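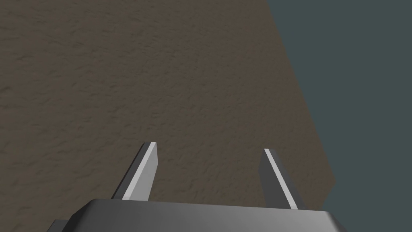
Figure 4. Simulated wrist view at reset, gripper open, brown ground texture.

4.2 Checking the wrist view before a texture run

This section explains how to prepare the wrist view for the Galtine texture test. In this test we change only the surface under the gripper and measure how much the grasp policy depends on it.

1. Start the simulator and load the Grumwood scene file. Wait until the physics step counter is running.

2. Set the seed to 971. All results in section 6 use this seed for the first episode.

3. Send the reset command. The gripper must open fully, with nothing between the fingers.

4. Compare your wrist view with Figure 4. Both fingers should be visible up to their tips, and the top of the gripper housing should be visible at the bottom. The slate-gray background at the right side is normal for this start pose.

Note: In the wrist view the two fingers seem to lean toward each other. This is an effect of perspective. Do not correct the finger joints.

5. Open the texture panel and choose the Storkavetti set. It contains 25 surfaces. Keep the light direction locked.

6. Run 200 episodes for each surface. An episode stops after 300 steps, also when the policy did not close the gripper.

Caution: Do not move the wrist camera between two surfaces. If the camera pose has changed, delete the log of the current surface and repeat from step 3.

7. Save the logs in one folder per surface. The evaluation script reads the folder name as the surface name, so please do not use spaces.

If the ground appears in one plain color, the texture was not loaded. Check the path in the scene file and send the reset command again.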